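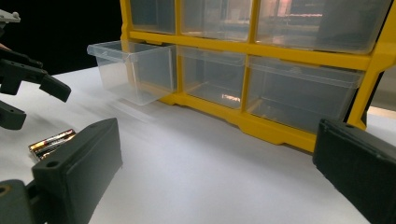

Starnatville Builders Board > Big Builds > Glue or no glue on a large display model?

gantrycrane_10
Posted 8 January 2024

I'm planning a brick model of the old Brirnmont grain elevator for the Sandstead show in May. The plan calls for 582 bricks in the tower core alone, and it has to ride in the back of a hatchback. Everybody at my local club says glue it. I've never glued anything. The people telling me to glue have also never moved anything bigger than a shoebox, so I'm not sure how much weight to give them. Thoughts?

studless_sue
Don't. You'll put one brick on crooked at layer four and be looking at it for the rest of your life. Overlap your seams, tie the walls across the middle every few layers and it will travel fine.

mortarboard
"It will travel fine" is what people say right up to the parking lot. I glue anything taller than my knee. Solvent cement, thin coat, done. The professional statues you see in toy stores are glued and there's a reason for that.

studless_sue
The reason is that toy store statues get climbed on by kids. A model behind a rope at Sandstead doesn't. Different problem.

gantrycrane_10
That's sort of my question. Has anyone here had an unglued tower fail on the road? I mean one of your own. I've heard the story about the lighthouse three times now and it was a different highway each time.

plate_tectonics
Mine lost its top third going over railroad tracks. In fairness it was a solid stack with no cross ties and I had it standing up. I rebuilt it with ties, laid it on foam and it has made the trip twice since. So was it the ties or the foam? No idea, and I distrust anyone who says they know.

mortarboard
Or you could have glued it and skipped the rebuild.

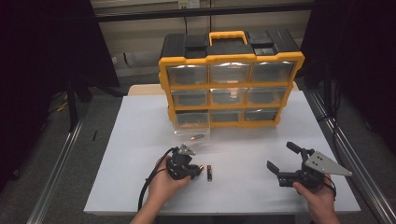 plate_tectonics
Before the glue question I'd ask how you're splitting the tower, because 582 bricks in one lump is asking for trouble either way. Make it three sections with a ring of tiles at each joint and just enough studs to lock. The loose stuff (pins, joint tiles, spare windows) goes in a drawer organizer, the nine-drawer kind with a carrying handle on top. Tape the drawers shut for the drive. I don't buy the claim that a friction fit keeps drawers closed on a gravel road.

studless_sue
Sections, yes. Ring of tiles, I'd skip. More places to get the alignment wrong.

hopper_car
Has anybody tried the Mihăilă method? Double walls with a one-stud gap and a long beam run down the gap. A guy on another board swears his held 200 pounds.

gantrycrane_10
Held 200 pounds how? Sitting still on a garage floor? I'd like to see a video of that before I redo my core.

hopper_car
He didn't post one. He had a drawing.

mortarboard
A drawing can hold anything you want.

gantrycrane_10
OK, where I've landed: three sections, cross ties, no glue for now. I redid the core with the ties in and dropped some filler, and the count came down to 565. I'm going to drive the bottom section over the tracks by the feed mill and see what falls off. If it comes home in pieces I'll buy the cement.

mortarboard
Buy it now. They're always out in May.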